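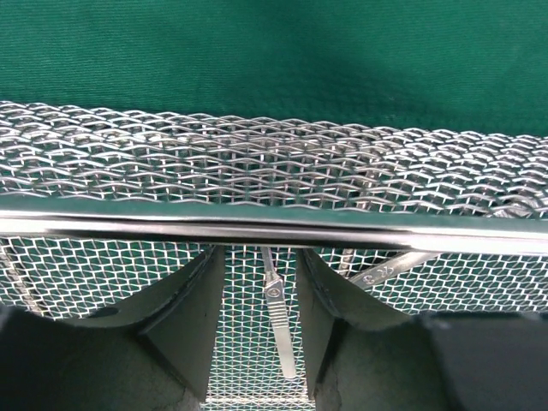

Plaklow
Started a new job at Umali in December and half of it is sorting. Everyone asks when a machine will do the washing up at home. I'd settle for one that does trays. Take a wire mesh basket with thin metal instruments lying in it, one partly under the rim rod, and shiny wire on every side. Two fingers have to get hold of a flat handle without catching the mesh. I don't think we're there yet.

Pida
Depends what you count. If the tools are laid out the same way each time, it's been doable for years. Our shop has an arm that moves 700 brackets a shift and stops maybe once.

Plaklow
Brackets in a jig, though. These lie at all angles.

Jovham
Agree with Plaklow. Shiny on shiny is the hard bit. We had a trial with spoons and forks, 200 picks, and it missed up to 40 of them. A school leaver would beat that on day one.

Pida
And a year later the school leaver has gone and the arm hasn't. Use a magnet if fingers are the trouble.

Jovham
Doesn't work on every grade of stainless. We tried.

Crisanto Aquino
The green cloth helps a bit, at least the camera can tell table from metal. I'd still pay someone. Quote we had was 3000 for the gripper alone and you supply the arm.

Pida
Who quoted you that? Send me a message, I'll give you another name.

Last updated: June 2020
Contact us | Copyright | Back to top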